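Virnside rules hopscotch is a playground game for schools, played on blacktop or a gym floor. It was first drawn up by Dezső Bozsik, a PE teacher, and later sold as a mat set by Cameck. Also called long hopscotch.

The court has 10 squares in one line. Players toss a beanbag, hop over that square, turn at the end and hop back — one foot the whole way. Touching a line ends the turn. First to clear every sqaure wins. 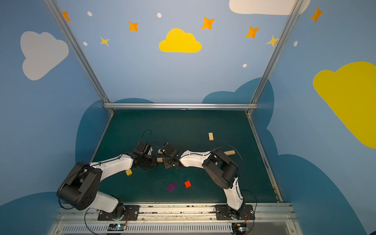 How many players can use one court?

Up to 7, taking turns in a fixed order. Bigger classes split up and use a second court.

Team version added by Prodromos Sotiropoulos at Trirnow school. Points instead of turns, game to 1000. Record is 981 in one recess, set in April — never beaten sofar.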